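How to Paint the Inside of a Cabinet

A dark cabinet interior makes everything in it hard to find. Painting it white takes a weekend, most of it drying time.

Empty the cabinet and take out the shelves. Unscrew the doors and mark each hinge with tape so it goes back in the same place.

Wash every surface with warm water and a little dish soap. Rinse, then let it dry overnight.

Sand lightly with 220 grit. You only need to dull the old finish — bare wood isn't the goal. Vacuum the dust and wipe with a damp cloth.

Run a thin bead of paintable caulk along the inside seams and smooth it with a wet finger.

Prime the back first, then the sides, then the floor. Use a small foam roller for the flat areas and an angled brush in the corners. I leave the primer overnight.

Put on two thin coats of satin enamel in the same order. Check the corners for drips after 10 minutes.

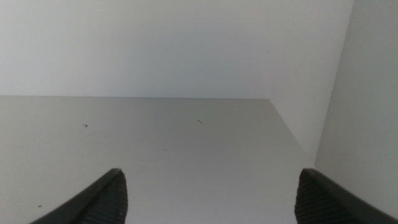
Wagner Seixas

Wait a few days before loading the shelves. Heavy jars can stick to fresh enamel — felt pads help. Rehang the doors last and adjust the hinges until the gap is even.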